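Household tips for people who follow a daily serial

2021-01-31

I follow two daily serials, and in the winter a third one. The oldest of them, Hurkska, passed episode 4,000 in November, and I am still behind with it. When the television is on every evening, the home must be arranged for it a little. I collected here what works in our apartment. Some of it I learned from other viewers on the Busen message board, and some from my own mistakes.

Keep the remote in one place

We sewed a flat pocket from old jeans and hung it over the arm of the couch. The remote goes there when the episode ends. If your couch has leather arms, put a strip of rubber shelf liner under the pocket, or it slides down by itself. Batteries live in the drawer directly below the television. Please do not keep old and new batteries together. I did this for years and every time I tested six of them before I found two good ones.

Ironing during an episode

A serial is good company for ironing, but choose what you iron. Pillowcases, kitchen towels and T-shirts are fine. Shirts with collars I leave for the recap part, when they repeat the scene from yesterday and the eyes are free. Set the board so that you look over the narrow end to the screen. If you stand sideways, your neck will hurt after the second episode. Always put the iron on its heel when the music gets loud — I have a brown triangle on a tablecloth from the wedding episode of Bogdan.

Snacks that do not make noise

Popcorn is nice but you lose half of the dialog. We eat roasted chickpeas that stayed overnight in an open bowl and became a bit soft, or slices of apple with a little lemon juice so they stay light. Cheese cut in cubes in the afternoon and covered with a damp cloth is also good. Serve everything in small bowls, one for each person. A big common bowl means that somebody reaches in front of the screen at the worst moment.

Grease on the couch fabric

Sprinkle potato starch on the spot immediately, wait until the closing titles, and brush it off with a soft brush. Repeat if the spot is still there. Only then use water with a drop of dish soap, and test it first on the back side of the couch. Do not rub in circles. Press with a white cloth and lift. 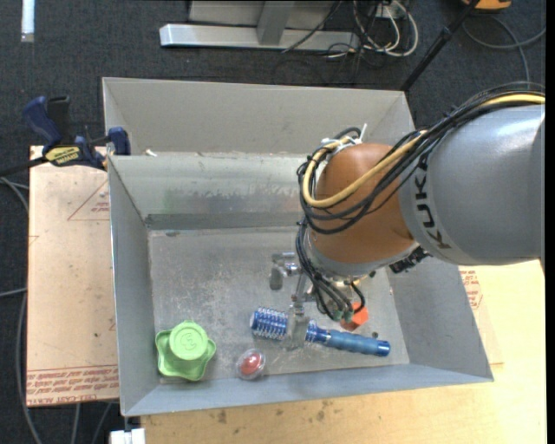 KUKA arm reaching into an open metal bin

Old tapes and discs

My aunt left us 397 video tapes with recorded serials, with the commercials still inside. If you also have such a treasure, store the tapes standing, like books, and never flat in a pile. Wind them to the beginning before storing. The shelf should be away from the radiator and also away from the big speakers. For labels use a pencil on paper stickers, as ink from a felt pen became pale on ours. I write the title, the first and last episode, and a short note such as "twins return".

For discs I use paper sleeves with a window and stand them in a shoe box. One box from the shoe store Trurley takes three seasons if you leave out the plastic cases. Wipe a dirty disc with a soft cloth from the middle straight to the edge.

Dust on the screen

Switch off the television and let it cool. Use a dry microfiber cloth and very light pressure. For fingerprints make the cloth slightly damp with clean water, wring it well, and dry right after. Never spray on the screen itself, the drops run down into the lower edge. Paper towels are too rough, also the expensive ones.

Free space on the recorder

Our recorder keeps 18 episodes in good quality and then it deletes the oldest without asking. Put a protect mark on the ones you did not see yet. On Friday evening I go through the list and delete what everybody in the house has watched — ask first, I had two very quiet breakfasts after I deleted the hospital fire.

A blanket that can be washed often

The television blanket suffers more than the bed one. Take cotton or fleece, not wool. Wash it at a low temperature with half of the usual detergent, without softener, and shake it strongly before you hang it. Two blankets of the same kind are better than one large, because then one can be in the wash while Hurkska is on.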